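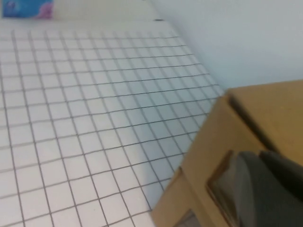 Sowerby Nutrition, Customer Care and Product Quality

Ticket 1222
Product: Doline Kids Vitamin D Chews, orange flavor
Opened: 2018-10-21
Type: Product condition / dosing question
Status: Closed, customer informed
Channel: Web form

Customer message

I ordered two bottles of the Doline chews through your website. One bottle is fine. In the other one the chews are stuck together in one lump at the bottom and there is a white powder on the outside of them. I pried a few off with a butter knife and they tore, so I can't tell if my daughter is getting a whole one or a piece of one. The seal under the cap was on when I opened it. The bottle sat in our mailbox for a day or two because we were away. Also, the new bottle says 400 IU per chew and I thought the old one had a different number. Are these safe to give her or should I throw them out? She is four.

First reply, Customer Care

Thank you for writing to us. Please stop using the bottle with the stuck chews until we have looked into it. The bottle that looks and smells normal can be used as the label directs.

Could you send us the following:

- the lot code and best-by date, printed on the bottom of the bottle
- whether the small drying packet was in the bottle when you opened it
- whether the chews smell different from the ones in the good bottle
- where the bottles are kept at home
- whether your daughter takes any other vitamin or a fortified drink mix

If your daughter has eaten any of the stuck chews and seems unwell, please call her doctor or your local poison control center before waiting on us.

Customer reply

Lot code on the bad one ends in 18. The good one ends in 7. Both have the same best-by month, November of next year. The packet was there in both. The smell is the same, maybe a little stronger in the bad one. We keep them in the cabinet over the stove. She has eaten maybe three or four from the bad bottle and she is fine. She also gets the Grerier multivitamin, one every morning.

Internal note, Customer Care

Two lots on one order. Passed to Product Quality with both lot codes. Asked whether there are other complaints on the lot ending in 18. Customer also takes Grerier multi, so the dosing question needs an answer from the label team and not from us.

Internal note, Product Quality

Pulled the batch record for the lot ending in 18. Moisture at release was inside the limit. Fill weight and count checks passed. Seal checks passed on every pull. Retained sample bottles opened this morning: chews separate freely, light sugar coating, normal color, normal smell.

Complaint search on the same lot: two others, both for sticking, both shipped from the Loltov warehouse to warm areas. No complaints for taste, odor or illness. Nothing on the lot ending in 7.

Checked the Loltov shipping record for this order. The two bottles went out in separate packages. The package with the good bottle was delivered first. The other one was held over at a sorting center and then delivered. We have no temperature reading for that package, so heat in transit is the likely cause but we can't confirm it from the record.

Heat test: put one retained bottle in the warming cabinet overnight at the setting we use for summer shipping checks, then left it to cool on the bench. Chews clumped at the bottom. When pulled apart, several tore. White film on the surface after cooling. Looks the same as what the customer describes. The film is sugar that has come up to the surface.

Cabinet over the stove may have added to it. The good bottle was kept in the same place and is not stuck, so storage at home is probably not the main cause.

Internal note, Label Team

Strength question. The Doline chew has been 400 IU of vitamin D per chew since the current formula started. The older label gave the amount per serving, and the serving was two chews, so the number printed there was higher. The current label gives the amount per chew and the serving is one chew. The amount in each chew did not change.

Second supplement question. The Grerier multivitamin also contains vitamin D. The Doline label already says to ask a doctor before combining it with another product that contains vitamin D. Care should repeat that line and refer the customer to the child's doctor. Do not give a combined total or say that it is fine. We don't know what else is in her diet.

Second reply, Customer Care

Thank you for the details. We have finished our check.

The chews in the bottle ending in 18 most likely got warm during delivery, softened, and stuck together as they cooled. The white film is sugar from the coating. We were able to get the same result here by warming a bottle from the same lot. We found no problem in the production records and the seal on yours was in place.

Even so, please throw that bottle out. A torn chew does not give a known amount, and we can't tell you how even the vitamin is in a piece. Please don't try to make up for it by giving an extra piece. A replacement bottle from a different lot has been ordered for you at no charge. You do not need to send anything back.

On the strength, each chew has 400 IU, the same as before. The older label listed the amount for two chews, and the new one lists it for one.

Your daughter's multivitamin also contains vitamin D. Please show both labels to her doctor or pharmacist and ask whether she needs the two together. Until you have spoken with them, follow their earlier advice if they have given you any, or hold off on the Doline chews.

For storage, a cabinet away from the stove, dishwasher or a sunny window is better. Keep the cap tight and leave the drying packet in. The refrigerator is not recommended, as opening and closing a cold bottle lets in damp. Keep all vitamins out of reach of children.

Customer reply

Thanks. Threw it out. I called the pediatrician's office and they said to stay with the multivitamin only for now and they will go over it at her checkup. Can I get a refund on the replacement since we won't be using it?

Third reply, Customer Care

Yes. The replacement had not left the warehouse, so we have canceled it and refunded the price of one bottle to your card. Please allow a few business days for it to show. If the other bottle is unopened, it can be returned under the normal return policy.

Customer reply

It's open, that's fine. Thank you.

Closing entry

Cause: heat in transit, probable
Lot action: none. Lot ending in 18 to stay on watch through the end of November
Refund: one bottle, sent
Health report: none, child well according to customer
Follow-up: Loltov asked to put the insulated liner back in for chew and gummy orders to warm areas. Help page on stuck chews to be updated with the per-chew and per-serving wording. Open with Label Team.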